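3.2 Reported use of reusable cups

Of the 263 households that returned the April diary in Clovlow, 78 recorded at least one drink bought in a reusable cup. The share was lower in Estanholm, where fewer shops offered a discount. Diaries were filled in each evening, and drinks made and finished at home were left out. Following Bang and Lim, we treated a refill as a separate drink.

Most cups were carried by the adult who did the weekday travel. When asked why a cup had stayed at home, 53 respondents said they had forgotten it and 30 said it had not been washed in time. Storage was mentioned less often – usually by people in shared flats, who kept cups on open shelves or in baskets (Figure 2).
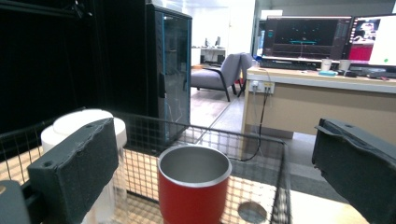 Figure 2. Metal-lined cup in a wire mesh basket.

Price had a weaker effect than we expected. Households that knew of the discount were slightly more likely to carry a cup, but the difference disappeared once length of journey was taken into account.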